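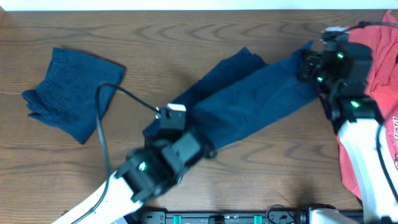 Folding denim shorts so they stay folded?

Posted by Leobardo Orozco, 26 June 2025

I have a drawer that is 340 mm wide and a pile of denim shorts that don't care. I fold them in half, then in half again, and by the next morning the waistband has sprung open and the pile has slumped into the T-shirts. I do the folding on the dining table, which is the only flat surface in the house that isn't already holding mail. Is there a fold that lasts, or do I give up and buy hooks?

grornora_annex

Waistband is your trouble. It's the thickest part and you're leaving it on the outside edge of the fold. Lay the shorts flat, one leg over the other, and pull them tight from both ends so the seams line up. Tuck the pointy bit of the crotch in so you have a rectangle. Then bring the hems up to just short of the waistband and fold once more. Stand them on edge in the drawer with the fold facing up. Mine are 100% cotton, no stretch, and they hold until I go digging. If yours have stretch in them, roll them.

Smooth them with your forearm before the last fold. I skipped that for years and blamed the drawer.

cortes77

Hooks.

Nemix

Seconding the pulling from both ends, it's easier with 2 people if you can find another one who cares. I never could get the standing-up thing to work in a deep drawer, they fall over as soon as you take one out. A shoebox in the drawer helped.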